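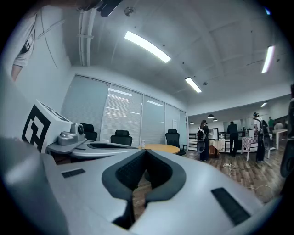 Tudari hand-held gripper, view from above the grip pads, with marker box and gray platform behind.

Tudari Hand-Held Gripper: Setup and Care

The Tudari is a hand-held gripper for recording manual tasks that are later used to program automated cells. It is supplied by Hullach and serviced at the company's Staldale workshop. The information on this page applies to units with the padded V notch and black grip pads.

Before first use

Place the marker box on a level surface with the square marker facing the work area. The marker must be flat, clean and free of glare. Do not cover any part of its white border. Position the gripper so that the marker is fully in view, then start the Wan setup program and hold the unit still until the position reading settles. Setup must be repeated whenever the marker box is moved.

Power and data cables should be routed away from walkways. Allow the unit to warm up for 5 minutes before a recording is made.

Routine care

Wipe the white housing with a soft, damp cloth. Solvents and abrasive cleaners will dull the surface and are not covered under the warranty. The lining of the notch is textured and collects dust; clean it with a dry brush, working toward the narrow end.

Inspect the grip pads every 1,000 cycles. A pad should be replaced when its surface is smooth to the touch or when an edge has lifted. The two pads differ in size and are ordered separately. Press each new pad firmly into its seat and repeat the setup procedure before returning the unit to use.

Repair

The housing should not be opened by the user. Units returned to Staldale are inspected, cleaned and tested, and a written report is provided. Repairs take up to 33 working days. Spare pads and notch linings are normally shipped within three working days.

Warranty terms for units purchased before November are available from Hullach on request.

Page last revised March 9, 2024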